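De : Liesbeth Baert
À : liste Lamont – vie pratique
Objet : Re: [lamont] Têtes de lit capitonnées : on garde ou on arrache ?
Date : décembre 2022

Bonjour à toutes et à tous,

Je réponds à Rafferty, avec un peu de retard et pas mal de réserves.

Rafferty Lindqvist a écrit :
> Après six mois avec la tête de lit capitonnée livrée par Putholm, je
> suis conquis. On s'y adosse pour lire, ça fait fini, et contrairement
> à ce qu'on raconte l'entretien est nul : un coup de chiffon une fois
> par mois et c'est reparti. Je l'ai payée 549 euros et je la
> rachèterais demain. Pour les plis, la mousse Purach fait des miracles.
> Et pour ceux qui trouvent ça kitsch, il suffit de jeter un beau plaid
> dessus.

« L'entretien est nul » : j'aimerais bien voir le chiffon. Un capitonnage, ce sont des creux, et un creux garde la poussière. Le chiffon passe sur les bosses, il ne descend pas jusqu'au bouton. Chez ma mère, on faisait ça à la brosse à ongles, losange après losange, et il y en avait pour une bonne heure. Je veux bien croire que les housses d'aujourd'hui sont mieux traitées, mais le traitement ne change rien à la forme.

Quant à la mousse Purach, j'ai essayé sur un coin, derrière, côté mur. Il est resté une auréole. Ntombi me dit que j'en ai mis trop. Peut-être. Le mode d'emploi parle d'une « noisette », et je n'ai jamais su quelle taille faisait la noisette des fabricants.

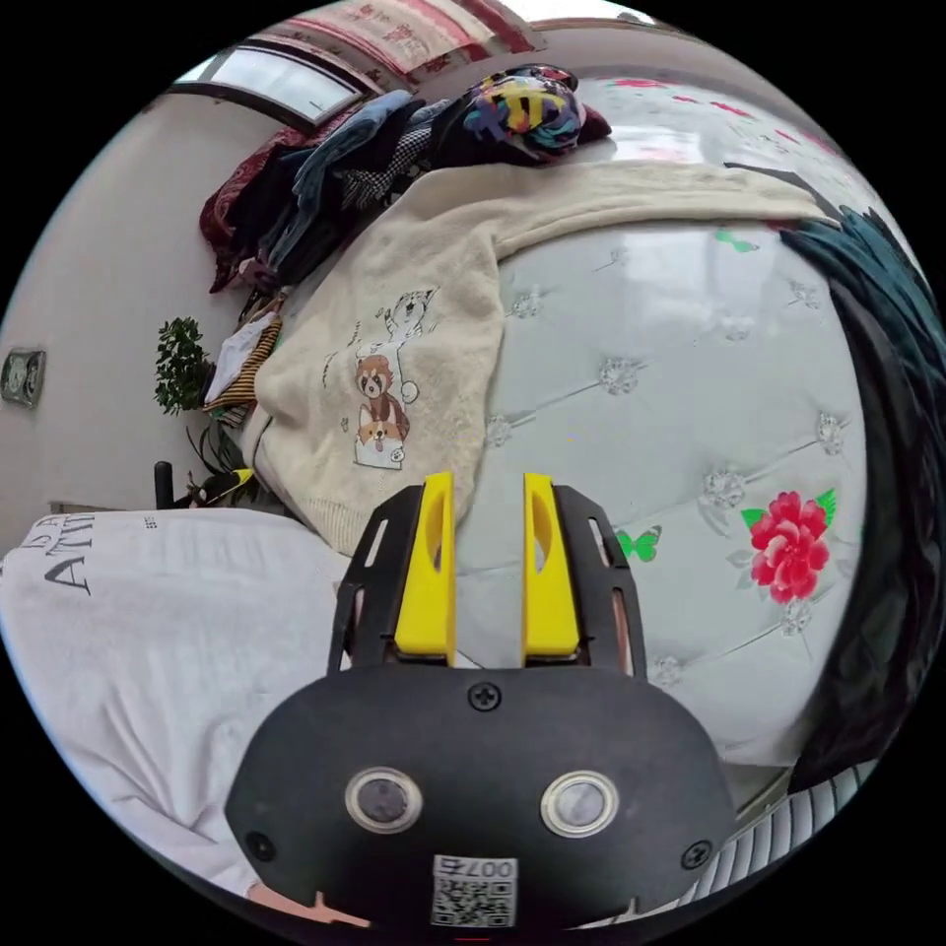
La tête de lit gris-blanc, avec sa pivoine rouge et ses papillons verts, et le plaid crème.

Je ne déteste pas la pivoine. Sur un fond aussi pâle, elle tient bien sa place, et les papillons sont assez petits pour qu'on les oublie. Ce qui me gêne, ce sont les boutons façon cristal. Dès que je m'adosse, j'en ai un entre les omoplates. Rafferty lit peut-être avec trois oreillers – moi avec un seul, et je le sens passer.

Pour le plaid, même scepticisme. Celui-ci est tout pelucheux, avec son panda roux, son chien dans une boîte et son chat blanc, et les enfants ne jurent que par lui. Mais dire qu'il « cache » une tête de lit, non. Il glisse. On le remonte le soir, il est redescendu le matin, et entre-temps il a perdu ses poils dans les losanges, ce qui nous ramène à la brosse à ongles. Je préfère le laisser sur le lit, où il sert à quelque chose.

Thabiso proposait la housse intégrale de chez Grurkance, à 61 euros. J'ai regardé la fiche : lavable à 30, séchage à plat. À plat où ? Une housse de tête de lit, c'est grand comme une nappe de mariage. Et une fois tendue par-dessus le capitonnage, je parie qu'on verra chaque bouton pointer au travers. Si quelqu'un l'a montée sur un modèle à boutons en relief, qu'il nous le dise, je retirerai volontiers ce que j'ai écrit.

En attendant, ma méthode : aspirateur avec l'embout à poils doux, à petite puissance, en partant du haut. Puis un pinceau plat, sec, dans les plis. Pas de produit. On ne tire jamais sur un bouton qui bouge, on le recoud par l'arrière quand le panneau est accessible. Le mien l'est, il faut juste écarter le lit du mur.

Deux questions avant de vous laisser. Quelqu'un a-t-il déjà fait recouvrir un panneau courbe par un tapissier, et à quel prix ? Et quelqu'un sait-il détacher une auréole de mousse sans en faire une plus grande ?

Bonne fin de semaine,
Liesbeth

--
Liste Lamont, message 1128
Pour vous désabonner, écrivez à la modératrice, Unathi Mkhize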